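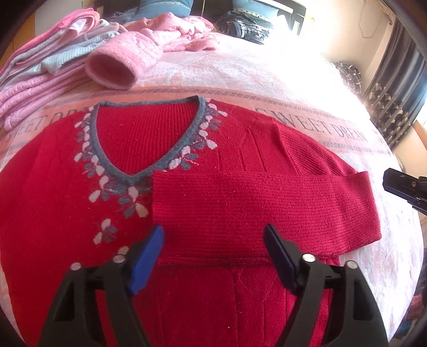 4.2 Garment Folding on Soft Surfaces

Figure 3. Folding a knitted sweater on a bed with the hand-held gripper. One sleeve lies across the chest and the fingers are spread apart.

We now come to the part of the review that we looked forward to the most, and that took the most patience. The Tindetti kit is sold by Eltbridge as a complete package for people who want to record everyday manual tasks without setting up a robot arm first, and laundry is the task that its product sheet puts forward before any other. It seemed only fair to try the kit where most people fold their clothes, so we did this part of the study in ordinary bedrooms, with whatever bedding happened to be there, and with clothes that had been worn and washed many times over.

In all we recorded 213 folding attempts with knitwear and 592 with shirts, towels and other flat items. Each person had 20 minutes to practice before any attempt was kept. We had worried that this would be too short, but most people were comfortable well before the time was up, and a few of them asked if they could keep going! The grip is light, and the linked fingers open wide enough to come down on either side of a thick sleeve cuff.

Sweaters deserve a few extra words. A sweater such as the red one in Figure 3 asks for several different motions in a row: the sleeve has to be pinched near its end, lifted clear of the body, carried over the chest and let go without dragging the neckline along with it. Ribbed knit stretches a good deal between the moment it is pinched and the moment it starts to move, and our folders soon learned to wait for that stretch to settle before they carried the sleeve across. We think this small pause is well worth keeping in the recordings, and we would ask anyone trimming idle time from such data to be gentle with it.

The bed itself was the harder half of the problem. On a table the fingertips can slide under a hem quite easily, but a plush bedspread gives way under them, and it is very easy to pick up a pinch of bedding together with the garment. When that happened we marked the attempt as a double grasp and kept it in the set. The Hartono pads, which come as an optional extra, are softer than the standard ones and did seem to help here - though we tried them on towels only, and would not want to promise the same for wool.

Backgrounds were left as they were. Other folded clothes, cushions and patterned covers stayed on the bed while people worked, as they do in Figure 3, and the tracking software supplied with the kit was run with its default settings throughout. Bright light from a nearby window was the condition we watched most closely, and Section 5 returns to it when we compare the kit with the older Gesix handle.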